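### 4.3 Small items and the people who pick them

Sekeo came to Rotcombe with the promise that the returns counter would more or less run itself by June. The counter had other plans. Of the 2000 items logged during the study, 44 were handed back to staff with the status "unclear", a word the five pickers on the shift soon applied to most things, including the rota.

What changed for them was the kind of effort involved. Before, a picker emptied a tray, sorted it and went for tea. Now the same picker shows a gripper how to lift each piece, then checks what was recorded, then goes for tea rather later. Two of them said their hands were less tired and their patience more so. Pay stayed where it was — the job title, on the other hand, grew by three words.

Chains were the main grievance. They tangle, and a person who has sorted jewellery for years does not enjoy being asked to do it with two padded fingers. Bottles were better liked. Similar complaints are reported for the Workholm trial, where the goods were larger and the language stronger.

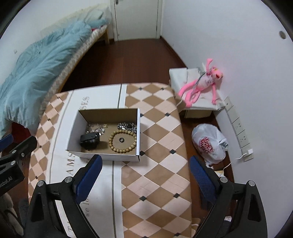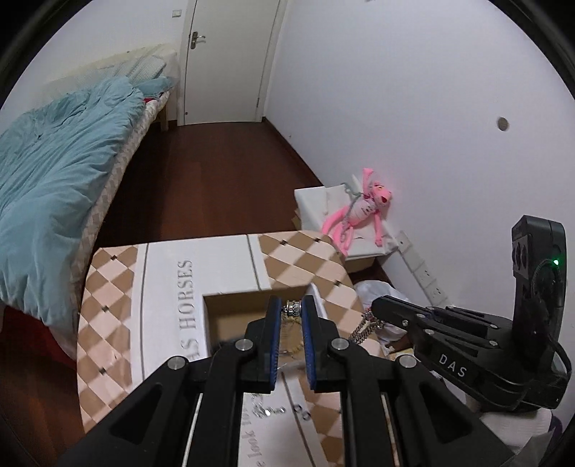

**Figure 3.** Small goods and a two-fingered gripper with blue pads.

Ueda's scoring sheet, which we borrowed, has no column for annoyance. We added one in the second week, and it filled up faster than the others. Staff were also asked whether they would go back to sorting by hand. Most said yes, but only for chains, and only if somebody else did the bottles.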